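Open day at the Venckus bakery, 14/08/2018

I drove 174 miles to Stindness to watch other people make butter cookies, having told my family it was research. Venckus opens its doors once a year, and up to 700 visitors file through in paper hats that suit no one. Our guide, Haruna Tamura, led us past the mixers at a pace that suggested she'd met visitors before. 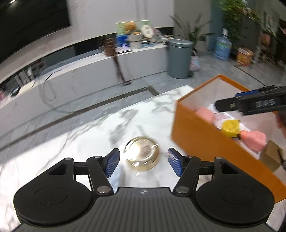

The baking hall was the best part. The big oven turns out 1000 cookies a batch, and we were allowed one each, slightly warm. Packing came next, and I have a weakness for packing. A round, shiny gold tin with raised rings on its lid makes any cookie look like a gift from a rich aunt, and I include the broken ones. I asked how they stop the almond ones from going soft. Haruna said "paper" and kept walking.

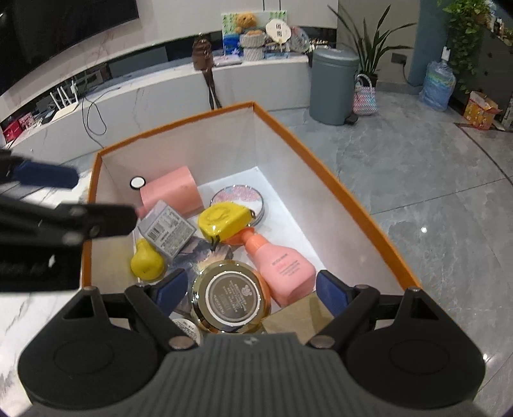

After that came the tasting, where the cardamom shortbread beat everything and the sugar-free rusk was left to its own thoughts. The shop is at the exit, naturally. I spent more than I'd spent on gas. They do a smaller tour in October, when the ginger cookies start, and I've put my name down for two places.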